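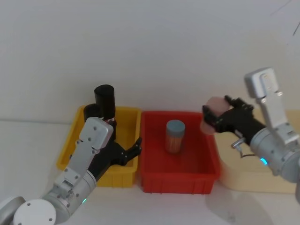
The Betitz Institute has published a code of practice for sorting work done by two-armed robots at shared benches, setting out how such stations should be laid out, checked and signed off before people are allowed to work near them. The document is dated 2026-07-15 and takes effect in December.

The code applies to stations where robotic hands move mixed small goods, such as jars, sponges and bottles, between open bins. It replaces two earlier guidance notes, which dealt with single-arm stations and gave little direction on what should happen when two arms can reach the same bin.

I-hsuan Hsu, who chaired the drafting group, said the earlier notes had been written for simpler equipment. "Most of our member sites now run two arms at one table, and many have moved from flat grippers to hands with fingers," Hsu said. "The old text told them how to guard one machine. It did not tell them who has the right of way over the middle bin."

The question of shared space takes up the longest section of the code. Operators must name, in writing, which arm may enter each bin and under what conditions. Where both arms can reach a bin, the control program must give the space to one arm at a time, and the second arm must wait at a marked rest position. A hand is considered to be in a bin as soon as any finger crosses the rim, even if the wrist remains outside. The same rule applies when an arm crosses one bin to reach another.

Bins must be told apart by color, and the colors must stay the same across all stations at a site. The institute does not require a particular set of colors. It does ask that each site post a chart at the station and that a replacement bin match the one it replaces in both color and depth. Bins are to be placed against marks on the tabletop, and their positions checked at the start of every shift.

Tabletops and back walls should be plain and light, with no posters, labels or loose paper in the working area. Cables on the outside of an arm must be secured so that they cannot catch on a bin rim at any point in the arm's travel. The check is to be carried out at slow speed with the bins in place, and repeated after any change to the hand or wrist.

A separate section covers the handling of soft and rigid goods at the same station. Grip force must be set for each class of item, and a setting made for a rigid container may not be used on foam or sponge without a new test. Glass containers and any container with a screw lid must be set down upright. If a lid loosens or a container leaks, both arms are to be stopped, including the one that was not handling the item.

The code also addresses status lights on the arms. Sites must record what each light color means on the equipment they use and include this in staff training. The institute says a light may not be treated as proof that an arm is safe to approach. Staff must use the stop control and confirm that both arms are at rest before reaching over the table.

The draft was tested over the spring at 20 stations operated by three member firms – Plellodance, Carrillo and Premix. Sites were asked to log every stop, whether it was called by a person or by the control system. The logs covered 3,098 hours of operation and recorded 371 stops. According to the institute's summary, the largest group of stops came from bins that had shifted out of position, followed by items gripped too close to the rim. Conflicts between the two arms made up a smaller share, but took longer to clear.

Two changes were made to the draft as a result. The bin position check, first proposed as a weekly task, was moved to the start of each shift. A rule that would have required a fixed divider between the arms was dropped after Carrillo reported that the divider blocked the operator's view of the center bin.

Premix asked for a lighter set of requirements for stations used only for training or testing. The drafting group declined, although such stations may keep their records in a shorter form. Hsu said the group had heard the argument several times. "A test bench is where the programs change most often," Hsu said. "We could not see a basis for checking it less."

Sites must keep shift checks and stop logs for two years and make them available to the institute on request. Any injury, and any contact between a moving arm and a person, must be reported within five days, whether or not the person was hurt.

Member firms with stations already in use will have until the end of December to complete a first review. New stations must meet the code before they begin operation. The institute will hold briefing sessions for site supervisors in the fall and has set aside places for almost 1,000 participants, with priority given to firms that have not taken part in earlier training.

The full text, a blank color chart and the shift check form are available to members from the standards office. Comments on the code may be sent to the same office and will be considered at the first annual review.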